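December, far too late in the evening

The planner won today. I want that written down first, before I get to the parts where I was right, because there are a few and I plan to enjoy them.

Bin run on the new build. I had promised Adalberto Medeiros that the grasp ranker was finished, a word I should be fined for using. He came down with his coffee, sat on the good stool, and said he would just watch. A man who says that is keeping score.

The ranker was never the trouble. It picked sensible things all morning, and when it picked something stupid it at least picked it with a low score, so you could respect the doubt. The trouble lives between the ranker and the motion planner, in the piece we call Brondier, which takes a ranked list of grasps and asks of each one whether the arm can get there without hitting a wall. Brondier is a fair judge. It is also slow and easily spooked, and it had the bin walls down as vertical.

They slope. They have always sloped. I have leaned on that bin, eaten lunch over it and picked things out of it by hand, and at no point did I think to go and look at the collision model, where some earlier version of me had drawn a nice upright box and gone home.

So every grasp near a wall came back as a collision, and anything in a corner may as well have been on the moon. Meanwhile the middle of the floor looked wonderful to it. Log from the first run: 102 candidates, 30 rejected for the wall alone, and the planner spending its whole budget on the same few poses with the wrist turned a little differently each time, like somebody trying a key in the wrong door.

Adalberto's contribution was "Is it thinking?" It was not thinking. It was timing out.

Redrew the walls before lunch. Put the slope in, kept a margin, restarted, and the corner candidates came back to life on the list. I was insufferable for the length of one sandwich.

Then the cables. The collision model knows the arm and it knows the gripper, and it has never heard of the loops hanging off the left of the wrist. I have been padding the wrist with a fat invisible cylinder to cover them, and with the walls fixed, that cylinder became the new reason for saying no. Shrink it and I get grasps. Shrink it too far and I get to buy cables. I settled on a number I don't love and wrote a comment beside it that says "revisit," which in this codebase is where things go to retire.

Perception behaved, mostly. Wouters (the segmentation side, v. 3, the one we swore we would not touch until the new year) draws clean outlines on anything with a decent edge. It's less sure about two things lying end to end. The yellow-handled brush along the left wall and the bright blue plastic thing it touches came back as one long object, scored with great confidence, and the proposed grasp was right at the join. I'd have loved to see that one go through. The blue toy and the black plastic thing up against it got the same treatment, a single lump with a neck.

The bristles I had dreaded, and they were fine. It called the tufts one mask, found the wooden ring at the top and ranked the ring first. I said something nice to the monitor. 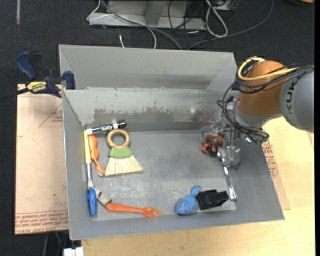 Things for tomorrow, in the order I will probably avoid them

Split touching objects before ranking. A color cue would separate yellow from blue without any cleverness, and I resisted it for a month because it felt like cheating. I'm now in favor of cheating.

Clear plastic. Depth around anything see-through is still a rumor. The fork head is worse than the fork handle, so the ranker should be told to prefer the opaque end and leave it at that.

Penalize repeats. If Brondier has turned down a pose twice, a pose one degree over should not be let back into line. I wrote this down in October too. I found the note.

Tudinstead wants the logs in their format, which is our format with the columns in a different order. Zornemell wants the same logs with the failures "summarized." I know what that means and I'll send them all 2 pages of failures anyway.

Adalberto rinsed out his mug at six and told me it was a good day. I asked if he was being sarcastic and he said he'd have to check. Left the build running overnight with the fat cylinder back on, because I'm not brave. Need milk.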